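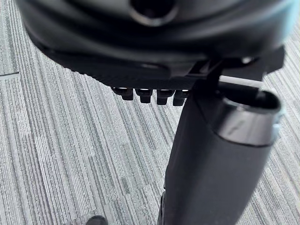 Matte black surface with a glossy rim near the top

Nedeo Matte Cleaner, 2 months of use
Aug 18, 2026

I own too many black things. The coffee machine, the radio, the desk fan, all of them matte, and all of them show every finger. Before, I used a wet kitchen towel, and it left gray lines that I could see only in the evening when the lamp was on.

The Nedeo comes as a small bottle with one cloth. You put a little on the cloth, never on the object, and wipe in one direction. The smell is weak, a bit like soap. On my Vostus radio the finger marks went away the first time. On the fan I had to repeat, but it has old kitchen grease in it, so I do not blame the cleaner.

Glossy parts are a different story. There it leaves a thin haze – you must wipe again with a dry cloth. The Kanent spray I had last year was better for gloss, but it made the matte plastic shiny in spots.

The cap leaks if the bottle lies down in a drawer. The label promises 50 uses and I am nearly there, with a third of the liquid left.

I give it four out of 5 and will buy the refill.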